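Drokura Forums > Home & Desk > Storage and Sorting

Thread: Keep the little boxes or toss them?

plumtree_ave
I am finally going through the desk in the back bedroom, and I have hit the part where every drawer seems to be full of gadgets, chargers and the boxes they came in. My plan was to sort it all into shallow trays, one per drawer, and be done by supper. Well, supper came and went! My question for you kind folks is whether you keep the packaging for small things like power adapters. My husband says out with all of it. I get a pang every time I hold one over the bin.

Nestor Agbayani
Welcome, plumtree! I am firmly a keeper, within limits. The small print on an adapter box is far easier on my eyes than the small print on the adapter, and when my sister moved last February it saved us a whole evening of squinting. I keep mine standing on edge in a drawer so I can flip through them like recipe cards.

coldpantry
Have to disagree with Nestor, much as I enjoy his posts. Take a picture of the label and recycle the box. I had 316 of the things in my mother's house when we cleared it (yes, I counted, I was in a mood) and not one got used.

Nestor Agbayani
316 is a lot of recipe cards, I will give you that. But a photo on a phone with 2,000 other photos is as good as lost – at least in my hands.

virnesine_fan
Somewhere in the middle here. I use the Virnesine drawer trays for the gadgets themselves and keep boxes only while the warranty runs. Anything with a cap gets the cap put on before it goes in the tray. I learned that one with a leaky pen and a good tablecloth.

plumtree_ave
Oh, the caps, yes. I don't own proper trays yet, so for now I like a shallow cardboard box on the desk top. It's low enough to see into and nobody cries if an edge tears. These two show the sort of thing I mean, orange edges and all:
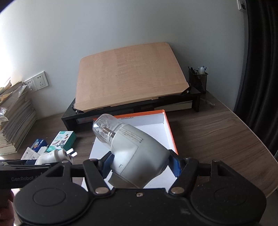
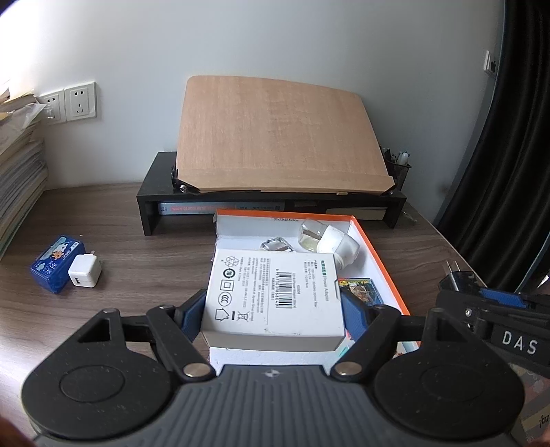

The second one has the power adapter box, and you can see how much print they squeeze onto one side, barcode and all. The clear faceted piece behind it is going to need a softer spot, I think. As for the white gadget with the clear cap in the first, would you lay something like that flat or stand it up?

Replies, page 2

coldpantry
Flat, cap on, with a folded washcloth under it. And I still say photograph that label and let the box go, plumtree. All that print fits in one picture.

virnesine_fan
Flat for me too. Standing things up only works if the drawer is deep, and then you can't find the short ones. If you do go shopping, the Rivholm dividers are nice and can be trimmed with kitchen scissors, though I wish they came in something other than beige.

Nestor Agbayani
I'd stand it in a mug, but I seem to be outvoted! Keep the adapter box for now, have a cup of coffee, and look at it again in 14 days. If the pang is gone, then by all means side with your husband.

plumtree_ave
Fourteen days it is. Now, does anybody have a system for cables?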